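**Chamado 753: camisola vermelha e branca a manchar na lavagem**
Aberto por: Custódio Coelho
Local: lavandaria do clube, edifício Winham
Estado: em acompanhamento

**Problema**

Boas! Abro o chamado porque as partes brancas das camisolas vermelhas andam a sair da máquina com um tom rosado. Nota-se sobretudo nas riscas finas e nas golas. Já são várias peças do lote 194, o que chegou em agosto, e os miúdos reparam logo (e reclamam, com razão!).

**O que já foi tentado**

- Lavagem a 40 °C, programa Ifans normal, detergente em pó. Rosado.
- Mesma coisa a 30 °C. Menos rosado, mas ainda se vê à luz da janela.
- Só vermelhas, sem meias nem calções. Igual, portanto a cor não vem de outra peça.
- Lavagem a frio com o líquido Ratent, meia dose, uma camisola sozinha. Branco limpinho! Fiquei mesmo contente, fui mostrar a toda a gente.

**Nota de 12 de maio de 2019**

Repeti o teste a frio com mais duas camisolas e voltou a correr bem. A diferença parece estar no tempo que a roupa fica parada no tambor depois de centrifugar. Na primeira tentativa esqueci-me dela até à hora do almoço, e foi aí que o vermelho passou para as riscas. Agora ponho o alarme do telemóvel e tiro tudo assim que a máquina apita.

Outra descoberta boa: virar do avesso ajuda imenso com os emblemas. Os do lote antigo já vinham com os cantos a levantar, e desde que viro as peças não apareceu mais nenhum assim.
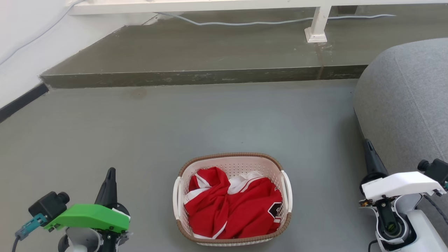
Falta perceber o que fazer com as que já estão rosadas. Pus uma de molho em água fria com percarbonato, só a parte branca mergulhada e o vermelho de fora, preso com uma mola na borda do alguidar. Dá trabalho, mas ao fim de uma hora já se via diferença! Vou deixar a próxima mais tempo e aponto aqui.

**Pendentes**

- Confirmar com a Skusness se o lote 194 levou fixador de cor. A encomenda é a 972.
- Comprar mais Ratent, resta uma embalagem a meio.
- Trocar a folha colada na porta da máquina, que ainda diz 40 °C.
- Não usar a máquina de secar nestas peças até haver resposta.

Se alguém tiver outro truque para as riscas, escreva aqui por baixo, que eu experimento com todo o gosto.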